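News > Retail > Bags & Accessories

Latest | Retail | Footwear | Bags | Opinion | Jobs

Bulline says its new crossbody will last. Shoppers have heard that before

By Maya Semaan
10/1/22

Handbag label Bulline has put its name to a new crossbody called the Suvarna, and the pitch is durability. The company says the bag is made to be carried every day for years, and it is asking $600 for the privilege. That is nearly double what it charged for its last full-sized crossbody.

The Suvarna comes in three colours: tan, navy and a grey the brand calls "harbour". It has a zip top, a back pocket and a strap that can be swapped for a shorter one, sold separately at $122. The first batch went on sale online this morning, with department stores to follow.

Bulline founder Bradley Cropper told reporters at the launch that customers were tired of replacing bags. "They want one good one," he said. "We've gone back to the way bags used to be made."

Asked what that meant, Mr Cropper mentioned thicker thread, a stronger lining and hardware from Tronis, the buckle and clasp supplier. He did not say which of these had been done differently on the older bags, or why. Nor would he name the tannery, though the word "heritage" appears on the swing tag and again on the dust bag.

The guarantee is where buyers might want to slow down. Bulline is advertising "care for life", and the phrase is printed in large type on the product page. The terms, which sit behind a link at the foot of the same page, cover stitching and hardware. They leave out the lining, the edge paint, the strap, colour transfer and "ordinary wear". Postage to the workshop is paid by the customer both ways. After the first 3 years, repairs are done "at the company's discretion".

Jawad Talpur has repaired bags from a shopfront in an inner suburb for most of his working life, and he was not much moved. Most of what comes across his counter, he said, is strap ends and edge paint.

"Stitching hardly ever goes first on a bag at that price," he said. "So they've covered the part that doesn't break. I'd do the same if I was selling them."

He had not handled the Suvarna and said it might well be a decent bag. He charges $50 to re-edge a strap and said he had not noticed that work drying up whenever a label brought out something built to last.

Raghavendra Thevar, who buys accessories for the department store Fastedon, was more generous. He said the sample he was shown was neatly made, sat flat against the body and had a zip that ran cleanly around the corners. Fastedon will stock the tan and the navy but not the grey. He would not be drawn on how many had been ordered.

"It's a hard price," he said. "People will pick it up. Whether they take it to the register is another matter."

There is also the question of the waiting list. Bulline says demand has been "extraordinary" and that the first batch is close to gone. A spokesman, Nithin Kulkarni, declined to say how big the first batch was, how many names were on the list, or whether joining it committed anyone to buying. By lunchtime all the colours could still be added to the cart on the company's website, with delivery promised inside a week.

The company made similar noises over its weekender last year. That bag was described as a limited run, then turned up at outlet stores in October with a third off. Mr Kulkarni said the weekender was "a different product with a different customer" and that there were no plans to discount the Suvarna.

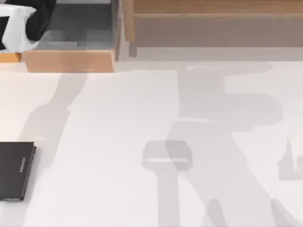 Wooden tray with a grey interior. Digital render.

Bulline is not alone in finding durability a handy thing to sell. With rents and freight both up, several mid-priced labels have raised prices and offered repairs in return. Some run proper workshops and publish what they fix. Bulline does not publish repair numbers. Mr Kulkarni said the company was "looking at" doing so, and gave no date.

Anyone tempted would do well to read the terms first and keep the receipt, as the repair offer applies only to the original buyer. A Suvarna bought second-hand, or passed on to a daughter as the advertising suggests, is not covered. Mr Kulkarni confirmed this and said the wording of the ad was "about the feeling".

Returns on unused bags are accepted with the tags attached. The spare strap cannot be returned once opened.

Contact the newsroom | Copyright, all rights reserved | Back to top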